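Wanted: people who are hard to impress, for a demonstration day in March

Cludport is holding an open day in March to show off its Prumow hand tool and the table-clearing robot that is supposed to learn from it. I have been asked to find the audience. I said I would do it if I could write the call myself and pick who gets in, and they agreed faster than I expected.

My name is Birsen Ağca. I don't work for Cludport. I spent most of my working life in hotel kitchens and banquet halls, and I have sat through a lot of demonstrations of machines that were going to change how we cleared tables. Most of them are in a storage room somewhere. So you know where I stand.

Who I'm looking for

We have room for 24 participants. I want people who handle things all day: servers, dishwashers, home health aides, stock clerks, school lunch staff, people who pack boxes. You don't need to know anything about robots, and if you build them for a living, please leave the spot to someone else. Investors and their friends have their own event and do not need mine.

You should be 18 or older and able to stand for short stretches. Chairs will be there for everyone who wants one. If you use a wheelchair, tell us when you write, and we will set one of the tables to your height.

What the day looks like

You arrive at nine and sign in. Jinlong Gu from the Cludport side gives a talk, which I have limited to fifteen minutes. After that you go to the tables in pairs. One person works the Prumow by hand, picking things up and putting them down, while the other keeps notes on a paper sheet. Then you swap. Lunch is at noon. In the afternoon you watch the robot try the same jobs.

The hand tool is a simple thing to hold. You squeeze, two fingers close, you let go. Whether anything worth having comes from a lot of strangers squeezing it is the question I would like answered. The company says it has collected 989 practice runs so far. I asked how many of those were done by someone who had ever bused a table for pay and got no clear answer, and that is how this call came to be written.

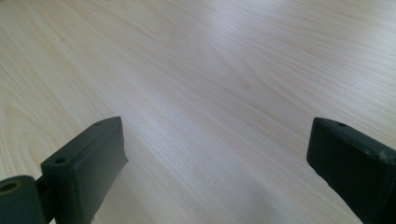 The Prumow's two fingers over a bare tabletop.

You will notice the tabletops reflect a fair bit of light. I asked whether that bothers the robot and was told it "shouldn't." Write down what you see. The same goes for wet glasses, thin napkins, forks lying flat, and anything else you know from your own job to be a nuisance. Bring up to three small objects from work if you like. No knives, and nothing you'd mind having dropped.

In the afternoon, please keep track of how often a person steps in to help the robot. At the last demonstration I went to, given by a different outfit, a young man kept straightening the cups between tries and the room clapped anyway. Ozan Kırmızıgül will run our robot table and has agreed to say out loud each time he touches something. If he forgets, remind him.

What you get

The pay is $102 for the day, handed over when you sign out. If you leave at lunch you get half. Lunch is soup, bread, salad and something with chicken, plus a dish without meat. Parking behind the building is free. We can't cover hotels or long trips.

You will not be asked to sign anything saying you liked it. There is a consent form covering recordings of your hands and the tables. Read it before the day, because I read it and had questions of my own. Those were answered, mostly. You can refuse to have your face or voice recorded and still take part for full pay.

What happens to your notes

Fadime Soylu will type up the sheets without names and send every participant a copy on the same day the company gets theirs. I insisted on that. I can't promise that Cludport will change a single screw after reading them.

How to apply

Write a few lines to Fadime, care of the open day desk, Cludport, Room 633. Tell us what your job is, how long you have done it, and one thing you pick up at work that you think a machine would make a mess of. A résumé is no use to us and won't be read. Phone messages are fine if you don't like writing; the front desk will take them down.

Applications close on 8 February 2025. Everyone gets a reply, including those we can't fit in. We will keep a short waiting list, as a few people always drop out the week before.

If you need the form in large print or in Turkish, ask for it when you apply.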